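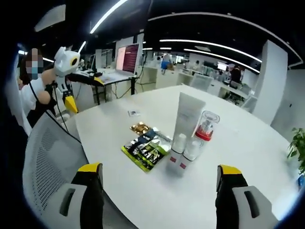
2 min read

Shared Table Project: Final Report
Wyn Pritchard and Fedir Prokopenko
22/05/2023

1. Background

The Mornmont study room has one round white table that everyone uses. People eat at it, fix their hair at it, and leave hand cream and chargers on it between classes. Our course asked us to pick a small everyday space and study how things get left, sorted and put away. We picked the table because we both sit there most of the week and were already annoyed by it.

The report had a limit of 2,000 words. We have kept well under that.

2. What ends up on the table

Most of what we found fell into two groups, toiletries and snacks. The toiletries usually end up in the middle. A tall white squeeze tube standing on its cap is typical, with a couple of small white bottles in front of it and a clear pump bottle beside them. They stay upright and close together, so they take up little room, but they sit right where a person would want to open a laptop.

Snack packets behave differently. They are flat and slippery and people pile them. A lime-green and black packet at the bottom, a navy one over it and a gold foil one on top makes a stack that looks tidy until somebody pulls out the lowest one.

Paper was the third kind of thing, and the hardest to deal with. A small white card on a white table is easy to miss. Fedir wiped one onto the floor twice before he noticed it.

3. What we tried

In October we put a shallow tray from Uton on the table and asked people to keep toiletries on it. This worked for 4 days. After that the tray filled up with packets, and the bottles went back to the middle.

Next we tried an Arier shelf box on the wall by the door of room 301. Snacks went in the box and toiletries stayed on the table. People used it more than the tray, mostly when they were on their way out.

Last, we made labels for the bottles. Small bottles that look alike get mixed up, and a label low on the body can be hidden by whatever is standing in front of it. We moved ours up near the neck.

4. Results

We gave out a short form and got 22 back. Most people liked the shelf box. The tray got the worst comments - one person wrote that it was "just a smaller table." Several asked for a hook for bags, and we had not thought of that.

5. Problems

The office chairs were a bigger issue than we expected. When one is pushed in close, that side of the table is hard to reach and things left there stay for days. We did not have time to test a different layout.

The Nautiyal label tape also peeled off anything with hand cream on it. Wyn switched to string tags for the last part of the project.

6. Next steps

The shelf box is staying up. We would like to add a clip for cards and notes, in a dark color so it shows against the table.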